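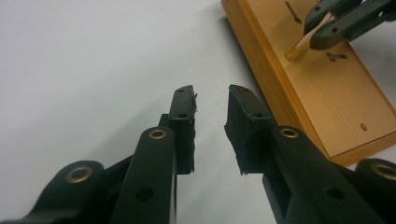 A wooden peg and its board

About Brundico

Brundico is a small school for people who want to make things out of wood and have never quite gotten around to it. We teach evening and weekend classes in Pumstead, in the old seed store behind the feed shop, and we've been at it long enough now that some of our first students have built most of their own furniture (and a few have built furniture for us, which we love).

Our classes are for grown-ups and for kids from age 6 up. You don't need tools, you don't need experience, and you don't need to be good at math. You do need closed shoes. If your hair is long, bring something to tie it back with.

How we got started

The school grew out of a toy repair night. People brought in pull-along ducks with missing wheels, puzzles with missing pieces, and dollhouse stairs that a dog had been at, and we fixed what we could at one long table. After a while the people bringing the toys wanted to do the fixing themselves! They asked how to cut a new wheel, then how to cut a new duck, and by June of that first year we were running a proper beginner course with 5 students and a single vise.

We still hold the repair night. It's free, and it is by far the noisiest evening on our schedule.

What we teach

Most people start with Dong, our beginner course. It's named after the sound a mallet makes on a good solid bench, and yes, the kids picked it. Dong covers measuring, sawing, drilling, sanding and finishing, and everyone takes home a peg game they made from scratch. We like peg games as a first project because holes and pegs teach you so much about fit. Drill a little too wide and the peg flops over. Drill a little too tight and you'll be sanding through the break while everybody else eats the cookies.

After that comes Cidero, which runs longer and moves on to joints: laps, dowels, and finally dovetails for those who want them. People choose their own final project. We've had bread boxes, a cradle, a chess set with owls for knights, and a very handsome ramp for an elderly beagle.

Kids have their own version of both courses with smaller saws and a lot more paint.

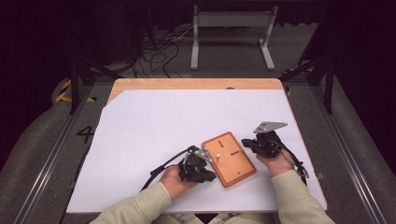 Hands over a framed board with two black pegs

How a class feels

Relaxed, mostly. We show a thing once at the front, then we come around and show it again at your bench, as many times as you like. There are no grades. Mistakes go in a bin by the door marked "wood for something else," and a good part of it does become something else, usually a doorstop.

We keep groups small so that you never wait long for help. If a course is full we start a list, and if the list gets long we add another evening.

Our wood

We buy local maple, ash and cherry when we can, and we take offcuts from anyone who'll drop them off dry and free of nails. Sawdust goes to a neighbor with chickens.

The new room

We have news we're really excited about! On 25 Oct 2019 we open our second room, with 60 more square yards of floor, a quiet corner for carving, and windows that open. The first room will stay just as it is, stains and all.

Come and see us

The door is open on class evenings and you're welcome to look in before you sign up. Come in by the side gate at 1108 Mill Road and follow the smell of cherry shavings. Parking is in the feed shop lot after they close.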